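인쇄하기 | 이메일로 보내기

살림의 기초: 물건을 두고 꺼내는 법
제3장 테두리가 있는 물건들

저는 그릇을 살 때 바닥부터 뒤집어 보는 사람이었어요. 굽이 고른지, 흠은 없는지, 가격표는 어디 붙었는지(이게 제일 중요했죠). 그런데 빈포트(Vinport)로 이사하면서 찬장이 반으로 줄었고, 그때부터는 바닥보다 테두리를 먼저 보게 됐습니다. 좁은 찬장에서 우리가 날마다 잡고, 부딪치고, 겹치는 데가 전부 테두리더라고요!

2장에서는 상자처럼 모난 물건을 다뤘지요. 모난 물건은 벽에 붙이면 그만이라 수업하기도 편합니다. 이번 장은 좀 더 골치 아픕니다. 대접, 대야, 쟁반, 냄비 뚜껑, 프라이팬처럼 가장자리가 둥글게 도는 것들이요. 둥근 물건은 둘을 나란히 놓으면 사이가 뜨고, 그 틈에 꼭 병뚜껑이나 고무줄이 들어가 삽니다. 저희 집에서는 한 번 들어간 고무줄이 이사 갈 때까지 안 나왔어요.

첫 시간에 저는 늘 같은 숙제를 냅니다. 집에 있는 둥근 물건을 다 꺼내서 식탁에 올려놓고, 눈을 감고 가장자리를 한 바퀴 만져 보는 거예요. 좀 우스워 보여도 해 보세요. 얇은 테, 안으로 말린 테, 밖으로 젖혀진 테, 고무를 두른 테가 손끝에서 다 다릅니다. 눈으로 볼 때는 "그냥 그릇"이던 것들이 갑자기 성격이 생겨요. 어떤 건 손가락 두 개로도 들리고, 어떤 건 두 손으로 안아야 마음이 놓입니다.

색도 한몫합니다. 테두리와 안쪽 색이 다르면 급할 때 어디를 잡아야 할지 눈에 바로 들어와요. 저는 흰 그릇만 고집하던 시절에 국그릇 가장자리를 헛짚어서 미역국을 쏟은 적이 있어요. 그 뒤로는 테가 진한 그릇을 한두 개씩 들이기 시작했습니다(남편은 짝이 안 맞는다고 싫어했지만요). 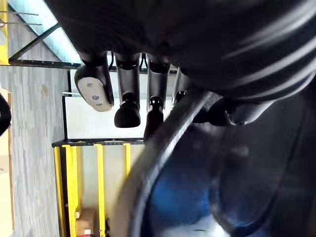 그림 3-1. 굵은 검은색 테두리와 짙은 파란색 안쪽 면.

둥근 테두리를 볼 때 저는 굵기부터 봅니다. 굵은 테는 잡기 좋고 잘 안 찍히는 대신, 겹쳐 쌓으면 키가 훌쩍 커져요. 얇은 테 대접 다섯 개가 들어가던 칸에 굵은 테는 세 개밖에 못 넣은 적도 있습니다. 물건을 고를 때는 하나만 들어 보고 고르니까 이걸 잘 모르죠. 가게에 같은 물건이 쌓여 있으면 그 더미를 옆에서 한번 보세요. 집 찬장에서도 딱 그 높이로 서 있게 됩니다.

그다음은 깊이예요. 얕고 넓은 것은 세워 두는 쪽이 편하고, 깊은 것은 엎거나 포개는 쪽이 편합니다. 애매한 깊이가 제일 어렵습니다. 세우면 옆 칸으로 기울고 엎으면 자리를 다 차지하거든요. 저는 이런 물건에 '어중이'라는 이름을 붙여 줬는데, 수강생들이 시험 답안지에까지 그렇게 써서 난처했던 적이 있습니다. 이 책에서도 그냥 어중이라고 부르겠습니다.

세워 두기를 처음 배운 건 투바 루스타드 선생님의 부엌에서였어요. 싱크대 아래 칸에 네멜로(Nemelow) 칸막이를 끼우고 쟁반과 뚜껑을 책처럼 꽂아 두셨는데, 저는 그걸 보고 그 자리에서 사진을 찍고 집에 오자마자 따라 했지요. 결과는 와르르! 칸막이 간격을 30센티미터로 벌려 놨으니 당연한 일이었어요. 손바닥 하나가 들어갈 만큼만 띄우면 됩니다. 칸막이가 없으면 동네 가게에서 파는 2,000원짜리 책꽂이도 훌륭해요.

이 장에서 함께 해 볼 것들

3.1 가장자리를 손으로 읽기
3.2 포개기: 큰 것부터일까, 자주 쓰는 것부터일까
3.3 세우기와 칸막이 간격
3.4 어중이의 자리 찾기
3.5 마른 천과 종이를 끼우는 순서

3.2절에서 잠깐 미리 말씀드리면, 저는 자주 쓰는 것부터라고 봅니다. 크기대로 포개면 보기야 예쁘지요. 그런데 매일 아침 쓰는 작은 대접이 높은 더미 속에 들어가 있으면 며칠 못 가서 건조대가 그 대접의 집이 됩니다. 데차 타나산 씨는 저와 생각이 달라서, 크기순이 흐트러지면 결국 더미 전체가 무너진다고 주장해요. 그분 글을 3.2절 끝에 그대로 실었으니 읽어 보고 각자 편을 정하세요.

준비물은 간단합니다. 둥근 물건 다섯 개, 마른행주, 줄자, 연필. 다섯 개는 재질이 서로 다르면 더 재미있고, 같은 재질밖에 없으면 깊이라도 다르게 골라 주세요. 깨지기 쉬운 것은 식탁 안쪽에 두고요. 연습 시간은 대략 30분이면 넉넉한데, 꺼내다가 옛날 물건에 정신이 팔리면 저도 책임 못 집니다. 그럼 찬장 문부터 열어 볼까요? 3.1절은 식탁 위에 행주를 까는 데서 시작합니다.

독자 의견

콩자반
어중이라는 말 너무 좋아요. 저희 집은 양푼이 전부 어중이네요.

서랍속고무줄
칸막이 간격 손바닥 하나라는 게 손바닥 너비인가요, 두께인가요? 너비로 했더니 뚜껑이 자꾸 누워요.

글쓴이
두께요! 손을 펴서 세워 넣었을 때 들어가는 만큼입니다. 다음 판에서는 그렇게 고쳐 쓸게요.

모과나무집
저는 데차 씨 편입니다. 크기순으로 쌓고 아침 대접은 따로 뒀어요.

문의: 루로테오(Ruroteo) 출판부 | 2023-03-19 게시 | 무단 전재 및 복제 금지 | 맨 위로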